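Jastness opens its doors, robot arm handles the mugs

4 July 2019

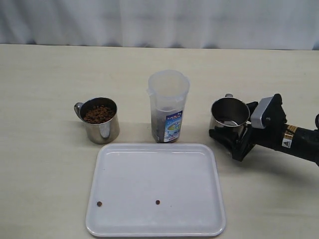 The arm with a steel mug in its gripper at the Jastness open day.

Busy afternoon at the Jastness workshop. 163 visitors through the door, double what the staff had planned for, and a line at the pouring table most of the day.

The job on show: moving small brown pellets between steel mugs. Sounds easy. Small stuff rolls, bounces, ends up on the tray, and the team wants to know how much.

"We score every pour by what misses," said Pei-shan Chung, who ran the demo. Best run so far, 98 pours in a row without a stop. The software is called Greltari and is now in it's second year. Mugs came from a kitchen store down the street.

Kids mostly wanted to know if it could feed the dog. Chung said ask again next year.

Clémence Riviere of Zondby, the parts supplier, gave a short talk on grip force at the back of the shop. Hard to hear over the crowd but the handouts went fast, all 20 gone before she finished.

A second open day is planned for later in July, same address, free entry. Sign up at the front desk. Groups of more then five should call ahead. Parking is behind the building, not on the street, the neighbors have asked.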